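Equipment planning: frequently asked questions

Last updated June 17, 2018

Who is this page for?
Groups at Sturnine that want a manipulation station on next year's budget. Heikki Räsänen handles the requests, and Raili Vainio signs off on anything that needs building work.

When do I have to send my request?
By the end of December. Late requests go to the following year.

What should the budget include besides the arm?
The gripper, mounting, cabling, spare fingers and the counter itself. People tend to price the arm and forget the rest. Put the gripper on its own line – it wears out sooner and is replaced separately.

Do I need to buy real kitchen equipment?
For kitchen tasks, yes. Ordinary household goods are fine: cutting boards, plates, a toaster oven, canisters with lids. Plush food can stand in for fruit.
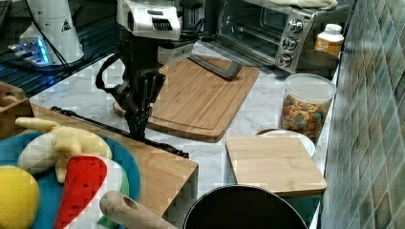
Set aside 1000 euros per station for these items. Keep the receipts together and send them to Lenni Ojala as one claim.

Should the arm hang from above or stand on the counter?
Hanging leaves more working surface but needs a ceiling or frame that can take the load. Ask Raili before you order. The Skaltalby rooms have been checked, the Savolainen rooms have not.

How long does delivery take?
Our last order took 19 weeks. Plan on 10 more days for installation.

Can I share a station?
Yes. Trirker time is booked through Oskari Karppinen, and shared stations are approved first when money is short.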